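Student Project Report
Public Administration and Energy Policy, Second Year
Submitted Apr 27, 2023

Price Boards and Pump Checks: How Fuel Retail Is Supervised in the Hurby District

1. Background

Our group looked at how a district fuel inspection office does its work from day to day. Most of what we read in class deals with national regulators, meaning who runs them, how they set price ceilings and how they license importers. We wanted to look at the lowest level of the same system, where an inspector visits a filling station and decides whether the pump is giving the customer the right amount.

We chose the Hurby district for practical reasons. It can be reached by bus from campus, the inspection office keeps paper records that the public may read, and there are three retail chains of different sizes. Plolow is the largest and has stations along the main road. Bianchini is a family company with older stations in the town. Zalus entered the market most recently and mostly sells diesel to trucks and farms.

2. Questions

We started with three questions. How often is a station inspected? What happens when a pump fails? Do customers know they can complain?

A fourth question, about fuel quality, was dropped. Samples are sent to a laboratory in the capital and the district office only keeps the result slip, so there was not enough material to work with.

3. Method

We read inspection sheets for 40 stations. The sheets are filled in by hand and the form was changed partway through the period, so some columns do not match. On the old form the inspector wrote the measured volume. On the new form there is a box for pass or fail and the volume is optional. Where the volume was missing we used only the pass or fail result.

We also gave a short questionnaire to customers at stations of all three chains and got 49 usable answers. We did not ask for names. People in a hurry mostly said no, so the answers probably lean toward those who had time to stop, such as people buying snacks or waiting for a tire to be filled.

Two of us sat in on a public meeting at the district office where the new complaint form was presented. We took notes by hand and compared them the same evening.

4. Findings

4.1 Inspections

The rule is one visit per station per year. Stations on the main road were visited on schedule. Stations in the villages were often late, and a few had no sheet for the most recent year. The office has one vehicle, which it shares with the weights and measures section. When the vehicle is out for market scales, pump visits are moved.

4.2 Failed pumps

A pump that fails is sealed the same day. The station pays a reinspection fee of 2000 and the seal comes off after a second test. The total charge on one sheet was 2545, with the extra amount entered as travel. We could not find a published rate for travel. The office told us that it is worked out by distance but did not have the table available.

Most failures were small. The sheets do not say whether a fault was caused by wear or by tampering, and we did not try to guess.

4.3 Complaints

Few customers who answered knew that the district office takes complaints. Most said they would speak to the station manager or buy somewhere else next time. The office phone number is supposed to be posted beside the price board. At several Bianchini stations it was posted inside, next to the register. At Zalus stations it was on the pump itself, in small print.

5. Limits of the Work

The sample is small and comes from one district. Changing forms made it hard to compare years. We did not speak to the head offices of the chains, only to staff at the stations, and their answers about company policy should be read with that in mind.

6. Suggestions

We suggest the following to the district office:

1. Put the measured volume back on the form as a required entry.

2. Publish the travel rate together with the reinspection fee.

3. Set aside fixed days each month when the vehicle is used only for pump visits, starting with the village stations.

4. Require the complaint number at eye level on every pump, in the same type size as the price.

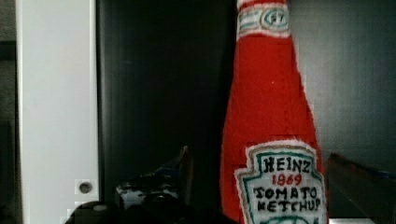
7. Sources

Inspection sheets, Hurby district fuel inspection office, old and new forms.
Customer questionnaire, designed by the group. The question list can be requested from the department.
Handwritten notes from the public meeting on the complaint form.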